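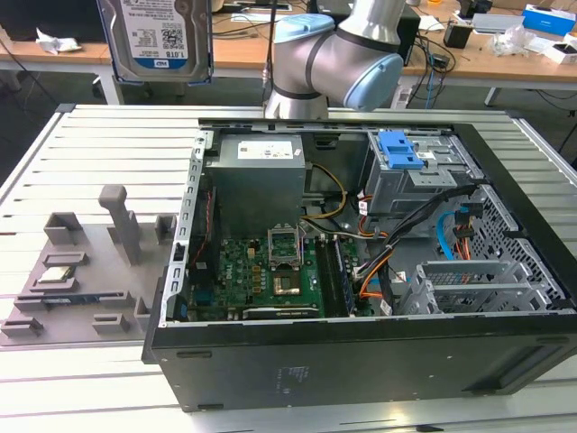
Paretum evening course, handout 2: teaching the arm to build a PC

Hello again, and welcome back to the shared workshop at Brillcombe. If you missed the first evening, ask Hinata Kawaguchi for her notes, which are a good deal tidier than mine. Everyone else, you'll remember we left off with the arm bolted down, zeroed and doing its little wave. Tonight we get on to the proper job: putting parts into an old desktop case.

Why a PC? Well, I wanted something you could all have a go at with bits from the cupboard, and a computer gives you easy jobs and horrible jobs in the same box. A hard disk is a big solid brick. A memory stick is thin, bendy and wants a firm push at both ends. And the CPU is the one that will make you sweat!

Laying out the table

The tower goes on its side with the panel off, so everything we need to reach faces the ceiling. The slotted aluminium top is handy for this, as you can clamp a stop wherever you fancy and shove the case up against it. Please do use the stops. My first set of taught positions was lovely until I leaned on the case, and then every single one of them was wrong.

To the left of the case is the fixture plate. It's 3D printed, grey, and has taken more of my evenings than I'd like to admit. The CPU sits in its own slot and the RAM stick lies flat just below. The idea is that the arm always finds a part in the same spot and facing the same way, so we can do the whole thing by taught positions and leave vision for another term. The version we're using is the one Sachiko Kamata redrew for me in December, with a bit more room round the CPU slot. If you want to print your own, the file is in the course folder, and it took 137 minutes a go on the Husar printer by the window. Let it cool before you peel it off or it'll curl.

The order of work

We'll do it in this order: CPU, then memory, then the drive. The retention bracket on the socket has to be up before you start the program. The arm doesn't check for it (yet — see the homework) and will quite happily press a chip onto a closed bracket.

For the CPU, teach three positions: one well above the slot, one at the pick, and one well above the socket. The last drop into the socket we do slowly, with the force limit turned right down, and you let go a hair above the contacts so the chip settles under its own weight. No pushing. I mean it. Look for the little triangle on the corner of the chip and match it to the one on the socket before you teach the drop, then get your neighbour to look too.

Memory is the other way about and needs a good shove. Open the clips, line the notch up, and lower until the stick just touches. Then switch to the force move and let the arm press until it reads the limit on your sheet. If it stops early, don't turn the limit up! Nine times out of ten the stick is leaning, so back off and teach it again.

The drive goes in the metal cage with the blue plastic latch, up next to the power supply. Grip it by the sides and come in straight. Watch the power cables, as there's a fat bundle running right across the middle of the case and the arm loves to hook one on the way past. Titilayo Dauda ties hers back with a twist of garden wire before each run, and I've started doing the same.

A few things that caught me out

Speed. Keep it at 34 per cent until you've had a full clean run, then creep up. There's no prize for being quick.

Names. Call your positions something sensible. I once had 154 saved points, most of them called "test", and Sandra Marsden still brings it up.

Static. Touch the bare metal of the case before you handle any part, and wear the strap if you've got a woolly jumper on.

The stop button. One person per pair keeps a hand near it the whole time the arm is moving. Swap over after each run so you both get a turn at the teaching.

For next time

Write a short pause into your program, before the CPU move, that asks the person to confirm the bracket is up. Miyuki Hirano has a neat way of doing it with a foot pedal from Demport and will show us if we ask nicely. Have a think as well about closing the bracket with the arm. I haven't managed it without a nasty scraping noise, so all ideas welcome.

Next session is 3rd July, same room, and please bring your fixture plates back with you.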